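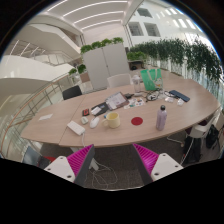
Pralo Table Oil, clear satin, 780 ml tin

Product code: 3966
Made by Coste
Sold by Gernus

We've been selling finishes for wooden furniture long enough to have our favourites, and the Pralo is the one we take home ourselves. It's a clear oil with a little hard wax in it, meant for dining tables, desks and the big meeting tables that get leaned on, written on and drunk at from morning until the cleaners come round. It goes on with a cloth, it smells faintly of orange peel for an evening or so, and it leaves the wood feeling like wood (which is more than I can say for the varnish I put on my own kitchen table years ago, and am still sanding off in instalments).

What it's for

Bare or previously oiled wood, indoors. It's at its best on the paler timbers, ash, birch, maple and light oak, where a lot of oils go on looking lovely and then turn the colour of strong tea. Pralo does warm the wood slightly, as any oil will, so please try it on the underside first and let it dry overnight before you make up your mind. If you want no warming at all, ask us about the Rakitz white-tinted oil, which we keep in smaller tins.

It won't do anything useful on top of varnish, lacquer or paint. If you're not sure what's on your table, put a drop of the oil somewhere hidden and come back after ten minutes. If it's still sitting there in a bead, the surface is sealed and will need sanding back to bare wood before you start.

How to put it on

Clear the table and wipe it down with a barely damp cloth, then leave it until it's properly dry. Sand lightly along the grain with a fine paper and get all the dust off, including the dust in any joins between sections, where it loves to hide and will come out in your oil as little grey crumbs.

Stir the tin well. Don't shake it, or you'll be chasing bubbles.

Pour a small puddle on to a lint-free cloth and work it in along the grain, one section at a time. Thin is the word! Almost everyone who rings us with a sticky table has put on too much. Wait fifteen minutes, then take a clean cloth and wipe off everything the wood hasn't drunk up, going over the edges and corners twice.

Leave it overnight with a window open. Two coats are plenty for a sideboard or a desk. For a table with hot cups on it all day we suggest three, and a full week before you go back to being careless with it. You can use it gently after a day, with mats.

A word about rags

Please take this part seriously. Cloths soaked in oil can heat up and catch fire by themselves if they're left in a heap. Lay them out flat outdoors to dry, or put them in a metal tin of water with a lid on, before you throw them away.

Looking after it

A damp cloth and a drop of mild soap will do for most days. Keep bleach and scouring pads well away. When the surface starts to look a bit thirsty, usually where people rest their forearms, rub in one thin coat there and wipe it off as before. You needn't do the whole table, and it blends in nicely within a few days.

Pale rings from hot mugs often fade by themselves. If one lingers, a little oil on a soft cloth and some patience will generally shift it. Black rings are another matter, as they've usually gone deeper into the wood, and for those it's best to write to us with a picture.

From our customers

"I did our long office table over a bank holiday and dreaded it for weeks beforehand. Easy job in the end, though I'd buy more cloths than you think you need. The colour has stayed light, which was my main worry." Baptiste Tessier

"Lovely finish, slow to dry in our cold back room. Give it two nights if your heating's off. Lid is a devil to get back on straight." Dorian Rey

Delivery and returns

Tins go by road only and can't be sent by air, so we're not able to post to the islands at present. Unopened tins may be returned within 30 days. Store upright, away from frost, and press the lid down firmly with a block of wood.

Page last checked 27 September 2026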